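Search this forum
Search
2 min read

Hanging knit sports shirts: hanger from below or through the neck?

Oliwia Sobczak wrote:
Residents are advised to insert the hanger from the hem. Collars stretched through the neck do not recover.

Octavio Aravena wrote:
I must disagree. With a wooden hanger, tilting one shoulder in at the neckline is quicker - and the collar suffers no harm.
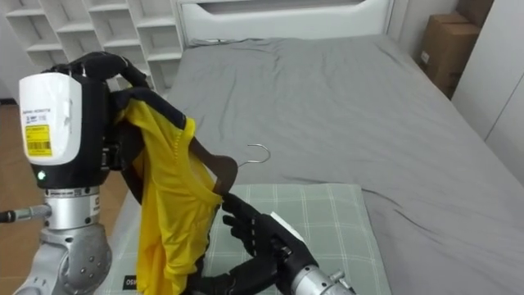

Jasper Mertens wrote:
Our laundry room at Tudel requires the hem method for anything with a trimmed collar. I would keep to it.

Octavio Aravena wrote:
Noted. My own shirts will continue as before.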